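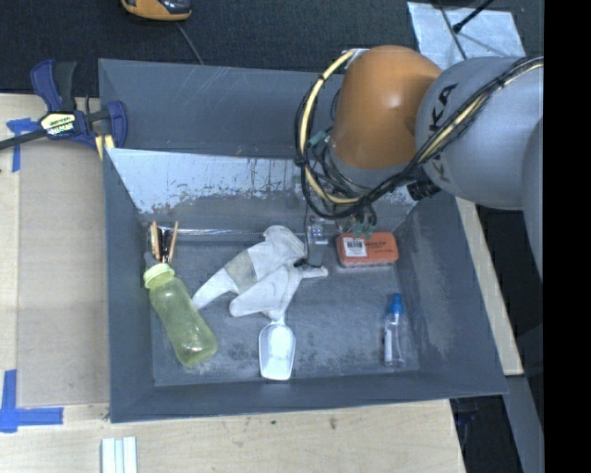 BUSTAMANTE, May

Small Business Law for Owners
Handout 6: Getting Paid, Part 2 – Liens, Security Interests and Personal Guarantees

Read this before class. The last handout dealt with open invoices where the seller has nothing but the buyer's promise to pay. This one deals with sellers who have something more. The rules differ from state to state, and the handout sticks to the points that are much the same in most of them. It is course material and should not be used in place of advice on a real account.

Secured and unsecured creditors

An unsecured creditor has a claim against the debtor in general. To collect, the creditor has to sue, win a judgment, and then find property the judgment can reach. A secured creditor also has a claim against one or more particular items of property, called the collateral. If the debtor fails to pay, the secured creditor can look to the collateral first, and in many cases can do so before any judgment is entered.

The difference matters most when there is not enough money to go around. Secured creditors are paid out of their collateral. Unsecured creditors share what is left, and often nothing is left.

A creditor can be partly secured. If the debt is larger than the value of the collateral, the creditor is secured up to that value and unsecured for the rest.

How a security interest is created

Three things are needed for a security interest in goods or equipment to attach, meaning to become enforceable against the debtor:

The creditor gives value. A sale on credit, a loan, or a promise to lend will do.
The debtor has rights in the collateral. A person who merely stores goods for someone else cannot usually pledge them.
There is a signed security agreement that describes the collateral, or the creditor has possession of the collateral under an agreement.

The description does not need to be long. It has to identify the property well enough that a stranger could pick it out. "All of the debtor's equipment" is generally good enough. "All of the debtor's personal property" is generally too broad for the security agreement, although it is accepted in a financing statement.

Students mix up these two documents every term. The security agreement is the contract between the parties. The financing statement is the public notice. A filed financing statement with no security agreement behind it gives the creditor nothing.

Perfection

Attachment binds the debtor. Perfection is what protects the creditor against other people: later lenders, judgment creditors and the bankruptcy trustee. For most business collateral, perfection is done by filing a financing statement in the state where the debtor is located. For a registered company, that is the state where it was formed, wherever its shop or warehouse may be.

The name of the debtor must be right. For a registered company, use the name exactly as it stands in the public formation record. Trade names are not enough. If a search under the correct name would not turn up the filing, the filing is usually treated as seriously misleading and does not perfect anything.

Filings lapse. In general a financing statement is good for five years and has to be continued in the last six months of that period. Put the date on a calendar on the day you file.

Priority

Between two perfected creditors with interests in the same collateral, the first to file or perfect normally wins. A perfected creditor beats one who has not perfected. Between two who have attached but not perfected, the first to attach wins.

The main exception is the purchase-money security interest. A seller who finances the buyer's purchase of equipment, or a lender whose loan is used to buy it, can come ahead of an earlier lender with a claim on all equipment. To get this treatment the seller normally has to file within 20 days after the buyer receives the goods. For inventory the rules are stricter: the seller must perfect before delivery and must also send notice to the earlier lender.

Worked problem

Wusholm sells shop equipment. Plelura, a small manufacturer, buys a machine from Wusholm on credit. Plelura pays part of the price and still owes $4,000. The sales contract says that Wusholm "keeps title until paid in full." Plelura signed it. Wusholm did not file anything.

Bostari, a lender, already had a signed security agreement covering all of Plelura's equipment, "now owned or later acquired," and had filed a financing statement the year before. Plelura stops paying everyone.

Step 1. Does Wusholm own the machine? No. Once goods are delivered to the buyer, a clause keeping title is treated as a security interest and no more. The label in the contract does not change this.

Step 2. Did Wusholm's interest attach? Yes. Wusholm gave value, Plelura has rights in the machine, and there is a signed agreement describing it.

Step 3. Is it perfected? No. There was no filing.

Step 4. Who comes first? Bostari. Its interest reached the machine when Plelura acquired rights in it, and it is perfected. Wusholm could have come first as a purchase-money seller by filing on time. It still has its claim for $4,000, but as far as the machine goes it stands behind Bostari.

Rework the problem with a filing made 2 days after delivery and write out which steps change.

Taking the collateral

After default a secured creditor may take possession of the collateral without going to court, if this can be done without a breach of the peace. Courts read that limit strictly. Breaking a lock, making threats, or carrying on after the debtor objects in person will usually cross the line. When in doubt, the creditor should ask the court for an order.

Once the property has been taken, every part of the sale must be commercially reasonable – the method, the time, the place and the terms. The debtor and any guarantor must get notice before the sale. Any surplus goes back to the debtor after junior claims are met. If the sale brings in too little, the debtor normally owes the deficiency.

Personal guarantees

The owner of a company is not usually liable for its debts. A personal guarantee changes that. It has to be in writing and signed by the guarantor.

Look at how it is signed. A signature followed by "President" invites an argument that only the company was bound. Use a separate page and a signature line with no title.

Look also at how much is covered. A guarantee may cover 100 percent of the debt or stop at a fixed amount, and it may cover one sale or everything the company ever buys. A continuing guarantee can usually be revoked as to future sales – past sales stay covered.

For next class

Bring the credit application your business uses, or one from a supplier. Mark any clause that creates a security interest or a guarantee. Be ready to answer the following:

Who signs, and in what capacity?
What property is described?
Would the debtor's name on the form match the public record?

Write up the reworked problem on no more than 3 pages and hand it in at the start of class.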